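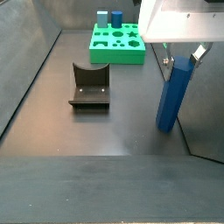
## 4. Puesta en servicio de la celda de inserción Pletia y reparto de tareas en el puesto

Esta sección se aplica a las celdas Pletia instaladas en las líneas de preparación de kits de la planta Harwood. Sustituye a la hoja de trabajo manual del puesto de inserción. El montaje mecánico y la conexión eléctrica se tratan en la sección 3 y deben estar terminados y firmados antes de continuar.

### 4.1 Cambios respecto al puesto manual

Con la celda en modo automático, el operario deja de tomar e insertar las piezas. Pasan a ser tareas suyas la carga, la verificación de la primera pieza, la respuesta a paradas y el registro de rechazos. El ritmo lo fija el programa y no se compensa a mano.

| Tarea | Puesto manual | Con celda |
|---|---|---|
| Orientar e insertar piezas | Operario | Celda |
| Cargar piezas y base | Operario | Operario |
| Verificar la primera pieza | Jefe de turno | Operario |
| Corregir puntos de agarre | No aplica | Técnico de celda |
| Registrar rechazos | Fin de turno | En cada parada |

Un operario puede atender un máximo de 2 celdas. La asignación de una tercera requiere autorización escrita de la responsable de proceso, Anayeli Chávez.

**Nota.** La rotación entre celda y embalaje se mantiene como en el puesto manual. El tiempo de espera durante el ciclo automático cuenta como tiempo de trabajo y no se descuenta de las pausas.

### 4.2 Comprobaciones previas

1. Compruebe que el selector está en MANUAL y que la parada de emergencia está pulsada.
2. Limpie la mesa y el panel frontal con un paño seco que no deje pelusa. No use aire comprimido dentro del recinto.
3. Revise las caras interiores de los dedos de la pinza. Si hay rebabas o material adherido, avise al técnico.
4. Compruebe el apriete de los tornillos de los dedos con la llave del juego Drodimel.
5. Asiente la base de inserción contra sus topes. La base no debe moverse al empujarla con un dedo.
6. Verifique que el soporte de piezas está fijado y que no invade la trayectoria indicada en la pantalla.

**PRECAUCIÓN.** Riesgo de atrapamiento. No introduzca las manos entre los dedos de la pinza aunque el brazo esté detenido. La pinza conserva la fuerza de cierre después de una parada de emergencia.

### 4.3 Arranque y primera pieza

1. Libere la parada de emergencia y pulse REARME.
2. En la consola Ansari, abra *Recetas* y seleccione la correspondiente al kit. El código debe coincidir con el de la orden de trabajo.
3. Ejecute *Ir a origen* y espere al piloto verde.
4. Cargue una sola pieza y pulse PASO. La pinza baja, cierra y eleva la pieza hasta la altura de aproximación.
5. Observe la inclinación de la pieza. Una desviación leve es admisible en el traslado, pero debe haber desaparecido antes del descenso sobre el alojamiento.
6. Pulse PASO de nuevo para completar la inserción.
7. Retire la base y compruebe a mano que la pieza entra hasta el fondo sin juego excesivo.
8. Si el resultado es correcto, devuelva la base a sus topes, confirme con OK y pase el selector a AUTO.

Si la pieza gira dentro de la pinza o toca el borde del alojamiento, pulse PARO y no repita el ciclo. Anote el código 13 (agarre descentrado) y llame al técnico de celda. El operario no modifica puntos de agarre ni fuerza de cierre.

### 4.4 Paradas durante el turno

1. Lea el código en la consola antes de rearmar.
2. Pase el selector a MANUAL.
3. Si queda una pieza en la pinza, use *Apertura asistida* con el recogedor colocado debajo. No tire de la pieza.
4. Registre el código y la hora.
5. Rearme y repita el apartado 4.3 desde el paso 3.

**Nota.** Las paradas no se imputan al rendimiento individual del operario. El registro se utiliza exclusivamente para ajustar recetas y programar el mantenimiento.

### 4.5 Formación y mantenimiento

Solo puede trabajar en AUTO el personal que haya completado las 11 horas de formación en celda. El personal del puesto manual tiene preferencia de inscripción. Quien no la haya completado permanece en su puesto con las mismas condiciones hasta la convocatoria de junio.

Sustituya las almohadillas de los dedos cada 3,000 ciclos. El contador se consulta en *Servicio > Pinza* y lo pone a cero el técnico, una vez repetida la verificación de la primera pieza.

Para la lista completa de códigos, consulte el anexo B.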